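Gerlach Hardwax Oil, Dark Tint: Review After One Season
Reviewed by Friederike Wendt
19 November 2018

Gerlach sells its dark hardwax oil in one size, 750 ml, with a stated coverage of 12 square meters per coat. I bought two cans for a run of cabinet doors and a desk top. The desk top had been stripped to bare oak. The doors were new ash, sanded by the supplier to a grit he could not name, so I started over at 120 and finished at 150.

Contents and preparation
The can holds a thin, brown-black liquid with a heavy layer of pigment at the bottom. Stirring takes longer than the label suggests. After two minutes with a flat stick there was still sediment in the corner of the can, and the first test board came out a shade lighter than the second. Stir for five minutes, then again every time you refill the tray. Shaking puts bubbles in it that show up in the dried film.

The label allows sanding up to 180. On ash I would stop at 150. A board taken to 220 took up so little pigment that it looked gray next to the others, and a second coat did not bring it level.

Application
I tried a short-nap roller, a white pad and a natural bristle brush. The pad gave the most even color on the flat panels. The brush was needed for the grooves and inside edges, where the oil collects and has to be wiped out within ten minutes. The roller left lap marks on anything longer than a drawer front.

At 70 degrees Fahrenheit the first coat was dry to the touch in six hours. At 77 it took five. Overnight is the sensible interval in either case. Two coats are enough for doors. The desk top got a third, very thin.

For comparison I did one set of doors with Mutton Black Wax Oil, which costs less and has a stronger smell. Mutton covers better in one coat but hides most of the grain. Gerlach leaves it readable at close range, even after two coats.

Durability
Water left standing on the desk top for an hour made no mark. Coffee left overnight made a faint ring, which came out with a gray pad and a few drops of oil. Hand grease shows on the doors more than I would like, mainly near the edge people pull on. A knob or a backplate takes care of most of that. Wait a full week before you screw down any hardware, or the film sticks to the back of it.

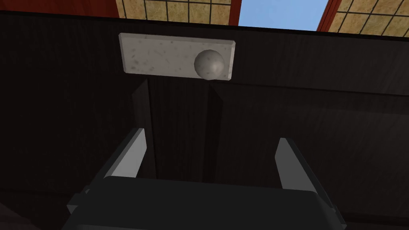 Can the dark tint go over an old varnish?
Only bare wood will take it. Over varnish the oil stays on the surface, remains tacky and can be wiped off days later. Sand back to raw wood or use a different product.

Cost
Two cans came to 138 dollars with shipping. The same area in Mutton would have been cheaper by a third. Leftover oil skins over in the can after a few weeks, so decant it into a smaller jar.

Rating: four out of five. One point off for the settling pigment and for a label that says too little about sanding grit.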